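Can I use my own router with Flono fibre?

Moving over from Cideck in May and I'd love to keep my Dritetix router if I can. Does Flono lock you in to theirs?

naidu_fan

No lock-in at all! I did this on a Saturday morning and it was a joy. Plug your router straight into the white fibre box, set the connection type to PPPoE and type in the login from your welcome letter. I get up to 970 down over the cable, even out here in the sticks (this is our road). 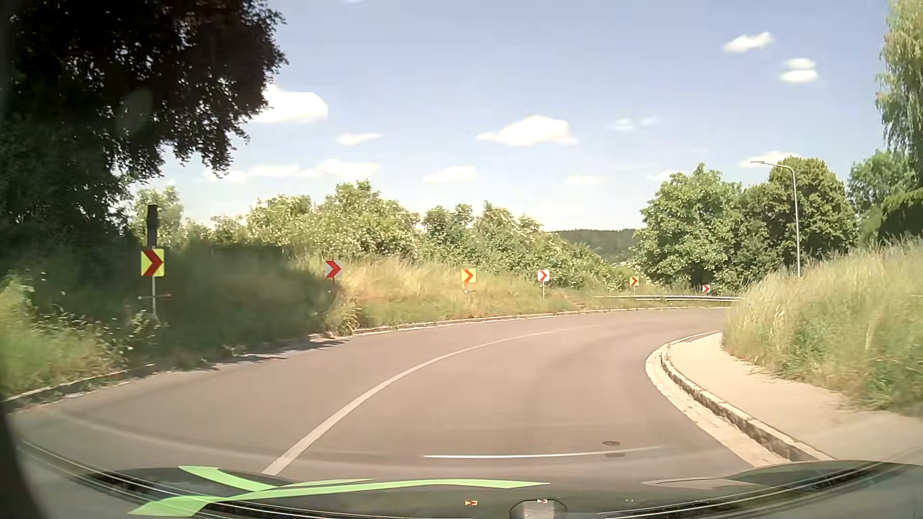 The bend on the way to ours

If the light stays amber, leave it off for 2 minutes and try again. Mine came up second go!

hillside_tel

Yes, works great. The only thing I'd add is the home phone. If you've got one, it plugs into the back of Flono's router, so ask them for the Naidu adaptor before you switch. Brilliant little thing.

patchlead1746

think so, mine does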